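Part-time robot tester wanted (September start)

Hi! I'm Christos Andreadis and I run the small bench team at Rasex. We're looking for one person to help us chase down a fault that has been driving us up the wall since spring (and yes, you'd get paid for it).

Our two-arm table does kitchen jobs: mugs, a dish rack, a basket, a mug tree. Every so often a gripper lets go early. We've logged 400 runs on the new Skotent controller and the early release showed up in 6 of them, always with a mug in the fingers. Two mugs broke, and one chip flew far enough that we stopped work for the afternoon and rewrote our safety rules!

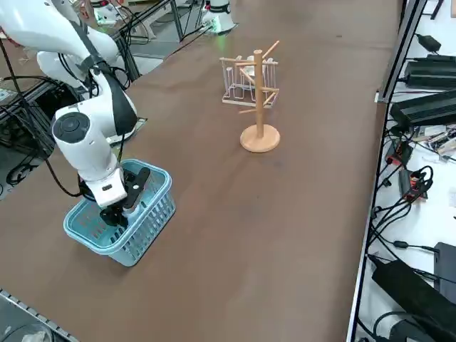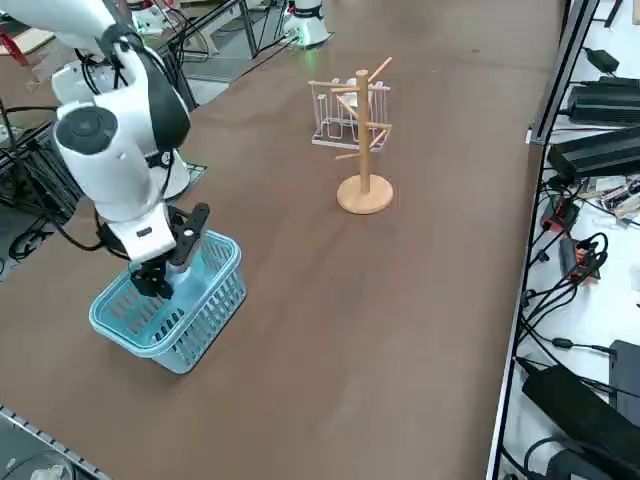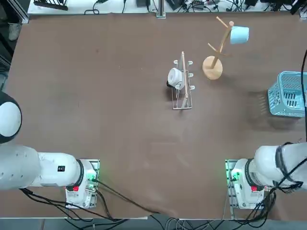 I suspect the cabling, my colleague Areti Kontogiannis blames the software, and we'd love a third opinion. You'd set up the mugs, start each run, keep a hand near the stop button and write down what happened in plain words. No degree needed. Patience, yes, and closed shoes and safety glasses whenever the power is on.

It's 3 afternoons a week for 2 months, starting at one o'clock. We train you first, and you can call a halt to any run without explaining yourself.

Sound good? Send me a few lines about yourself, and tell me about something you once fixed (or failed to fix, I like those stories too). Areti and I read everything that comes in.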